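From: Mared Voyle
To: kellasstead-cells
Subject: Re: Head camera offset after neck swap, bottle station

Lourenço Coelho wrote:

> After the neck swap the robot reaches short on the bottle station. The
> wrist stops before the cap and the fingers close on air. It is
> consistent, always short and always toward the refrigerator side. I
> re-ran the arm calibration twice and the residuals are fine. Joint
> zeros match the sheet taped inside the Clarkness cabinet. Is there
> something in the head I should redo, or do I send the neck back to
> Gotel?
>
> Also, the startup check now logs "head pose stale" once and then
> carries on. Did it always do that?

Lourenço,

Don't send it back yet. Arm calibration won't show this fault. It only checks the arm against itself. What you changed is the transform from the neck plate to the camera, and that lives in a separate file which the swap procedure does not touch. You are still running the numbers for the old neck.

The "head pose stale" line is related. It means the stored head pose is older than the serial number record for the neck. It is a warning only, so the cell will start and run with it. Emlyn asked for it to be made a hard stop and I think he was right, but it isn't in the current release.

Before you change any values, look at what the head camera gives you at the home pose. With the neck at zero and the arms parked, our station looks like the view below. We use the bottle as the target, standing near the right edge of the white tabletop with the refrigerator beyond it. The hinge line matters too: the small pale bracket where the upper and lower doors meet should be in view, well clear of the bottle. If your bracket is hidden or your bottle has moved toward the middle, the pan is off and you should fix that mechanically first.

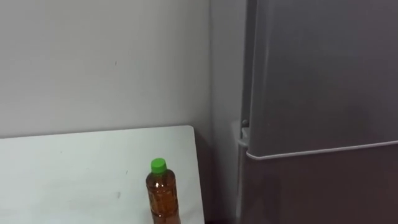
Procedure

1. Park both arms and power the head only. Leave the arm brakes on. The arms need to stay out of the view for the whole capture.

2. Check the four screws on the neck plate. On the Quiroga plate the rear pair can be tight against the paint and still leave the plate rocking. Loosen all four, seat the plate by hand, then tighten in a cross pattern.

3. Send the neck to zero and wait 87 seconds before capturing. The tilt motor settles a little after the controller reports done.

4. Put the board on the tabletop, flat, with its long side against the back edge. Capture at 900 mm from the camera plate, then at the near mark.

5. Run the head solve. Use the new file only if the reprojection error is under 2 pixels. If it is over, go back to step 2 – in my experience it is the plate every time.

6. Delete the cached pose before restarting. The restart does not clear it, and you will get the old offset with the new file loaded.

7. Put the bottle back, cap on, and run the reach test at low speed with a hand on the stop.

Two notes on the bottle. Use a filled one. An empty one slides when the fingers touch it, and a small error then looks like a large one. Keep the green cap as well, as the detector was tuned on it and a clear or white cap on that tabletop is hard to pick out against the wall.

If it still reaches short after step 7, post the solve log and the tilt encoder count at zero. Ours reads 1,875. A different number is fine as long as it repeats when you power cycle the head. If it drifts between cycles, then it is the neck, and Mieke Van Rooij has the return form.

I have asked Tegwen to add the head solve to the neck swap sheet. Until that is done, please write it in by hand on the copy in the cabinet.

Mared

--
kellasstead-cells mailing list
To leave the list, send a message with "unsubscribe" in the subject line.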